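**Ticket 505: right arm stalls on closing when holding a cube**

Project: Grondlow (two-arm student build, toy kitchen task)
Opened by: Naheed Sial
Assigned: Waqas Paracha
Status: open, workaround in place

Right gripper closes on a cube, then the servo reports overload after roughly 20 seconds and drops to idle. Left gripper unaffected. First noticed in October after the finger brackets were refitted.

Tried so far:

- Swapped the servo lead. No change.
- Lowered the close limit from 100 to 90 per cent. Fault comes later but still comes.
- Ran left and right on each other's config files. Fault stays with the right arm.

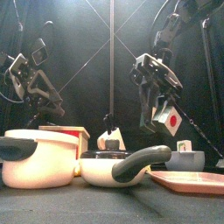 *Right gripper holding the cube with the red circle, left gripper open.*

Henrique Baptista read the log and found the hold current never steps down once the fingers stop moving. The left arm does step down. Firmware on the right is one release behind.

Workaround: reopen by 2 per cent after contact. Cube was held in 9 trials out of 9.

To do: Waqas to flash the right controller and repeat with the workaround off. Noreen to check bracket screws for binding. Please don't edit the shared config until both are logged.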